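Skadley Product Design
Design Review Meeting: Minutes
16 June 2025, main meeting room and by call

Present: product design (lead and two designers), user research, content design, front-end engineering, account management for Suvarna.
Apologies: motion design.
Minutes taken by: content design.

1. Minutes of the previous meeting

Accepted with one correction. Item 5 should read "contrast ratio for disabled labels", in place of "contrast ratio for labels". The shared copy has been updated.

Matters arising: the archive of superseded wireframes has been moved to cold storage. Links from the old project wiki still resolve to the previous location and will return an error after the end of the month. Front-end engineering will add redirects for the pages still in use.

2. Suvarna: booking flow for home services

2.1 Status. The second prototype covers service selection, address entry, time slot and payment. The client has signed off the first two steps. Time slot is open. Payment has not been reviewed by the client's legal contact.

2.2 Time slot. Two versions were shown. Version A uses a week grid with morning and afternoon cells. Version B uses a list of available slots, earliest first, with a date filter. User research reported that participants on small screens scrolled the grid sideways and lost the day heading. The list had no equivalent problem, but participants looking for a specific weekday took longer to find it. Agreed to proceed with version B and to fix the filter at the top of the screen. Version A is kept for the desktop layout only.

2.3 Task labels. The labels for individual jobs are inconsistent. "Surface clean", "Wipe-down" and "Counters" appear on three screens for the same item. Content design proposed "Counters and surfaces" throughout. Account management noted that the client's printed price list uses "Surface clean" and will not be reprinted before December. Agreed to use "Counters and surfaces" in the product, with "Surface clean" as a search synonym.

2.4 Category photography. The client asked for photographs in place of the line icons on the service selection screen. The crop is square on mobile and 4:3 on desktop, and the subject has to remain readable in both. 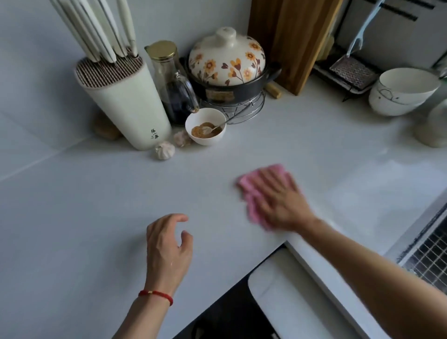 Fig. 1. Counters and surfaces: wiping a white countertop with a pink cloth.

Design lead asked that text never be set over category photographs. Labels go below the image on a plain background. Front-end engineering confirmed that the card component already supports this and that no new variant is needed. Alt text is to be written per category by content design and stored with the asset.

2.5 Payment. The saved-card option is preselected in the prototype. User research recommended no preselection where more than one card is stored. Agreed. Legal review remains with the client.

3. Plultex: component library

3.1 Audit results. The audit of the Plultex library is complete. It found 2,230 component instances across the product files. Of these, 2,000 are linked to the library and will take updates normally. The remainder are detached copies and must be replaced by hand. Most of the detached copies are buttons and form fields in files created before the current naming scheme.

3.2 Replacement order. Form fields first, then buttons, then everything else. Form fields carry the error states, and the detached copies still use the old error color, which fails the contrast check on the gray panel background. Front-end engineering asked that replacements be merged per file and not per component, to keep the change log readable. Agreed.

3.3 Spacing tokens. The base unit stays at 4 px. A request to add a half step for dense tables was discussed and declined. Dense tables will use the existing compact row height. If this proves too loose in the reporting screens, the request can be raised again with screenshots.

3.4 Naming. Slashes in component names will be limited to two levels. Names with three or more levels do not display in full in the asset panel. The naming page in the handbook needs a new table of old and new names.

4. Tadach: usability survey

4.1 Response. The survey closed with 100 complete responses. Partial responses are excluded from the analysis and will be deleted under the retention policy.

4.2 Findings. User research presented a first reading. The most frequent complaint concerns the notification settings, where the difference between "Mute" and "Pause" was not understood. The second concerns export, which respondents looked for in the file menu and which sits under account settings. Free-text answers have not yet been coded.

4.3 Discussion. Design lead questioned whether the export problem is one of placement or of wording. User research could not say from the survey data and proposed a short tree test. Agreed, on condition that the test uses the current menu structure as one of its arms. No changes to export until the result is available. The "Pause" label can be changed now, as the copy is already translated for the help center. Proposed text: "Pause until".

5. Tools and process

5.1 Handoff. Front-end engineering reported that annotations are being left on hidden layers and are missed in handoff. Annotations are to be placed on the dedicated annotation page. Hidden layers will be removed before a file is marked ready.

5.2 Review slots. Files for review must be linked in the agenda by noon on the working day before the meeting. Items without a link move to the next agenda.

6. Actions

Add redirects for wiki pages still in use: front-end engineering
Update time slot prototype, version B, fixed filter: product design
Apply task label and search synonym: content design
Write alt text for category photographs: content design
Obtain date for legal review of payment step: account management
Replace detached form fields in Plultex files: product design
Revise naming page in handbook: content design
Set up tree test for Tadach export: user research

7. Any other business

The color calibration device is missing its cable. Anyone who has it should return it to the equipment shelf.

Next meeting: same room, usual time. Motion design to present the loading states held over from this agenda.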